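A day out at the Clavungate kitchen fair

We'd been meaning to get to the Clavungate Home and Kitchen Fair for years, and every year something came up (a wedding, a sick dog, the ute's gearbox). This time I put it on the fridge in red texta and told everyone in the house we were going. And we went! Two hours on the road with one stop for a pie, and we were through the gate before the car park had properly filled up.

I should say we're halfway through redoing our own kitchen, so I came with a tape measure, a notebook and a head full of questions. My partner came for the cheese.

Getting in

The fair is in the old wool pavilion behind the showgrounds. Tickets were cheap, kids were free, and the woman on the gate gave me a paper map that had clearly been photocopied from a photocopy. Ita Flanagan runs the whole thing and she was everywhere that morning, walkie-talkie in one hand and a lamington in the other. She told me they had 100 stallholders this year and could have fitted more if the toilets hadn't taken up the back corner.

Benchtops

I went straight to the benchtops, as that's the decision we keep putting off. Tendano had the biggest display and I spent far too long there running my hand over things. I've always wanted marble. I know it stains, I know it etches if you so much as look at it with a lemon, and my mum has opinions about it which she shares freely. But it's so lovely and cool under pastry!

The bloke on the stand, Daithí Ó Dubhghaill, was very patient with me. He reckons people fuss too much about sealing and not enough about wiping up straight away. His own has a turmeric mark in the shape of Tasmania and he's grown fond of it. The offcut I liked best was $240, just the right size to drop in beside the stove as a pastry slab, and I've been doing sums on the back of envelopes ever since.
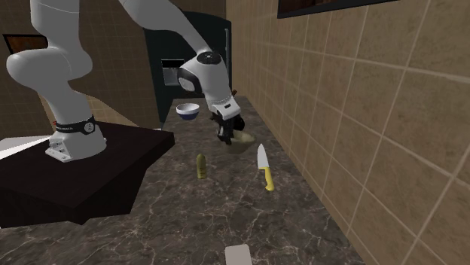 Taps, sinks and a small argument

Next aisle over was plumbing, and I'd happily have skipped it, but our tap drips and somebody had promised to look into it. Corov had a long row of mixers all plumbed in so you could try them. Every child in the pavilion had found this out before us. My sleeve got soaked.

We had a bit of a barney about sinks. I want one big deep tub that will take a roasting dish lying flat. He wants a double so there's always a clean side. Neither of us budged, and the fellow on the stand wisely went off to rearrange his brochures.

Lunch

Sausage in bread from the footy club, a coffee from the van near the sheep yards, and a wedge of washed-rind from the Hennessy dairy stall that stank out the car all the way home. Worth it! The queue for the scones was silly by noon, so if you want one, go early and do your shopping afterwards.

Floors and the bits and pieces tables

After lunch we looked at flooring. I'd been dead set on tiles until I stood on them for ten minutes in thin shoes and remembered my knees. Cork was much kinder, though I did wonder what our chairs would do to it. Then there's the question of dropping things. I'm a dropper. Plates, mugs, a whole pavlova one Christmas, and I'd like a floor that gives a bowl a fighting chance.

The secondhand tables were down the far end and I could have stayed there till closing. Enamel pie dishes, odd lids, a mixing bowl like my nan's with the chip in nearly the same spot. I came away with that one and a rolling pin I didn't need. 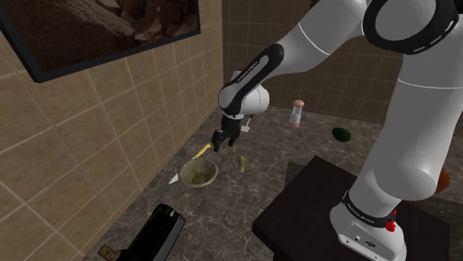
If you're thinking of going

Wear proper shoes and bring cash, as the card machines dropped out twice while we were there. Measure your kitchen before you leave home (I'd written down the window and forgotten the bench). Park on the oval side if you can, it's a shorter walk with a heavy bag.

Ita says they're hoping to run a smaller one in August, with more makers and fewer sinks. We still haven't picked a benchtop.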